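Sockets, Corners and the Bedside Table: How a Small Guest Room Gets Plugged In
Project report, second-year Interiors and Hospitality
By Teresa Bastos, with measuring and drawings by Aníbal Loureiro

Why we picked the corners

When we first got the list of topics, almost everyone in our group went for color or lighting, and I will admit that lighting was at the top of my own list for a good week. What changed my mind was a weekend at my aunt's place, where I spent half an evening on my knees behind a wardrobe looking for somewhere to charge my phone. I came back and told Aníbal about it, and he said his grandmother runs every appliance in her bedroom from one extension cord that goes under the rug (please don't do this!), and by the end of that conversation we had our topic.

Our question was a simple one. In a room that a stranger will sleep in for a night or two, are the outlets, the cables and the little bedside things where a tired person would look for them? We wanted to study one real room slowly, instead of ten rooms in a hurry, and the Pinheiro guesthouse kindly let us use one of theirs. It is a comfortable, calm sort of room with a desk, a bed with a grey upholstered headboard, and a wood-look floor that made both of us want to take our shoes off.

How we worked

We split the room into three parts, which we called the desk corner, the middle and the bed corner. For each one we made a floor sketch, measured from the nearest fixed wall, and then sat or lay down where a guest would and tried to reach things with our eyes closed. Aníbal is taller than I am by a whole head, so we each did every test and wrote down both results. We also gave a short questionnaire to 21 classmates and relatives, asking what they plug in first when they get to a room and where they expect to find the outlet.

All lengths are in millimeters, as the course asks, and they were taken with a steel tape on loan from the workshop. If your numbers come out a little different in another room of the same guesthouse, that wouldn't surprise us at all. Walls wander.

The desk corner

I had expected the desk to be the easy part. It is a brown wooden desk with a good solid feel to it, and next to it there is a narrow gap before you come to a smooth pale panel. The outlets are on the wall at the back of that gap. There are two plates next to each other, one with a pair of small ports and the other with a power socket. One of the ports had a small grey connector in it and the power socket was free, which we took as a very good sign for the guest with a laptop.

The trouble is in getting there. From the chair you have to lean down past the side of the desk and feel along the wall, and on my first try I put my hand on the plate with the ports when I was after the power one. Aníbal, with his longer arms, found the right plate sooner but scraped his knuckles. The paint near the outlets has a few faint scuffs, and we had a long and happy argument over whether those come from plugs, from chairs or from vacuum cleaners. We never settled it, so it stays out of our findings.

We measured 777 from the front edge of the desktop to the face of the power plate, following the route an arm would take. On paper that doesn't sound like much. Try it bent sideways in a chair, though, and you will see why so many people in the questionnaire wrote that they "just use the one in the bathroom."

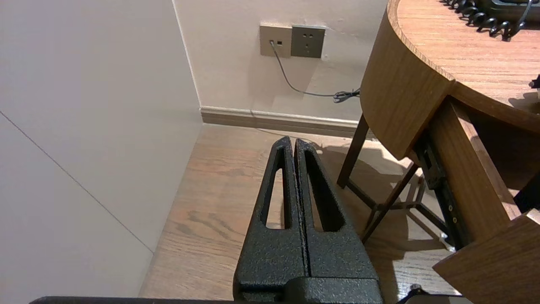

The middle of the room

I had very little planned for the middle of the room, and it turned into the part we talked about the most on the bus home. A cable that is too short for its outlet ends up crossing the floor, and the floor in the middle of the room is the floor you walk on in the dark. So we drew lines. We took a typical charging cable, which we bought from Drileck for the purpose, and marked on our floor sketch how far it would get from each outlet before it ran out.

From the desk side the circle stops well short of the bed. The straight distance between the desk leg nearest the window side and the corner of the mattress is 1,646, and our cable would need a friend to manage that. What this means in practice is that a guest who wants to work at the desk and then read in bed has to unplug and move, and can't leave one charger in place for the whole stay. Most of us do that at home without thinking. In a strange room at eleven at night it feels like more of a chore.

We also walked the route from the bed to the door several times each, first with the lights on and then with our eyes shut and one hand out (our tutor will be glad to hear that the other person stood by). It's a clear route so long as nothing is trailing across it, and we would love for it to stay that way.
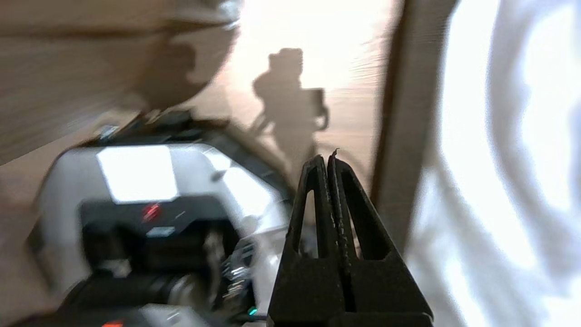

Page last changed: June, by T. Bastos (corrected the desk measurement, added the second paragraph on the telephone)

The bed corner

Now for my favorite part of the room. Between the headboard and the corner there is a round side table in light oak, with a flat top and a little raised rim running around it. I have become quite attached to that rim. It is the kind of detail you don't notice until a pen rolls toward the edge, meets it and stops there, and after that you want one on every table you own. The grain goes straight across the top and the body is a simple cylinder, so there are no legs to kick and no corners to catch a hip on as you squeeze by.

On top of the table is a black telephone with a cream keypad and an old-fashioned coiled cord. I know that some of our classmates think a corded phone in a bedroom belongs in a museum. I thought so too, before the questionnaire came back. Our older relatives were very firm about it, and my great-uncle wrote a paragraph and a half in the margin on the comfort of being able to pick up a receiver and speak to a person.

The telephone does take up a generous share of the top, and this is where our one real criticism comes in. Once the phone is there, with its cord looping down onto the wood, you have to think about where the glass of water goes, and the book, and the glasses you take off to sleep. We tried several arrangements with cardboard cutouts. The best one turned the phone a little so that its cord side faced the wall, and left the side nearest the pillow free for a glass.

As for power, there is an outlet low on the wall just left of the table, with a plug already in it and a thin dark cable going down behind. Above the table there is a dark grey plate with a small red light. Aníbal lay down on the bed and looked for that light over his shoulder, and he felt that a light sleeper might mind it, while I sleep like a stone and wouldn't care either way. We measured 939 from the pillow edge to the low outlet. Reaching it from bed means going past the table with your whole arm, and I came very near to sliding off the mattress on my second attempt.

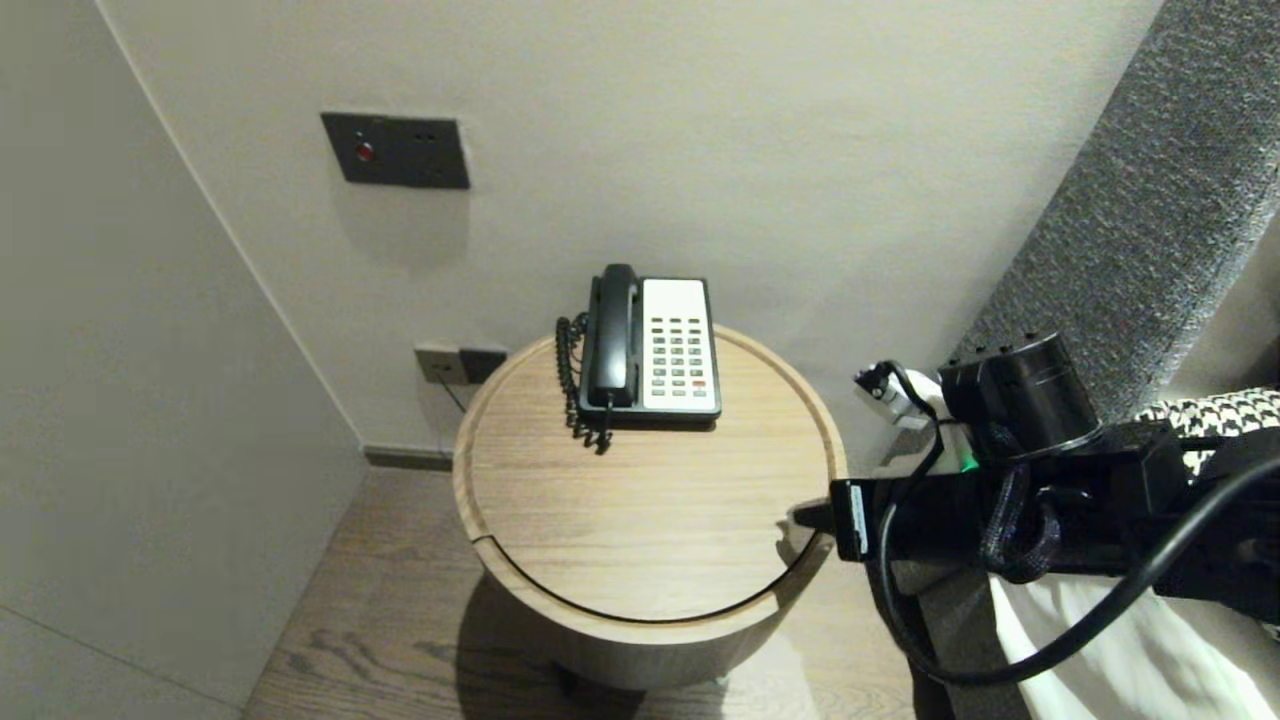
What we would suggest

Our suggestions are small ones and we tried to keep the cost low, as we know that opening up a wall is a big thing to ask of a guesthouse.

For the desk, we would bring the power up to the desktop with a short fixed lead, clipped along the back. Brirance makes one that we looked at in the shop, although any sturdy one would do.

For the bed, we would like a second socket on the pillow side of the table, at mattress height. If that is too much work, a lead fixed to the back of the table would help nearly as well.

The telephone should stay. We would only turn it as described, and perhaps look for a model with a smaller base when this one is due for replacement.

What we would do differently

We should have visited in the evening. All of our reaching was done between two and four in the afternoon, with the curtains open, and nobody looks for a charger in that kind of light. I also wish we had asked the questionnaire people how tall they are.

Thanks

To everyone at Pinheiro for their patience and for the coffee, to the Prurkari study group for reading the first draft (which was twice as long, believe it or not), and to my great-uncle for the margin notes. The floor sketches and the cardboard cutouts are in the folder in the studio, second shelf – please put them back in order if you borrow them.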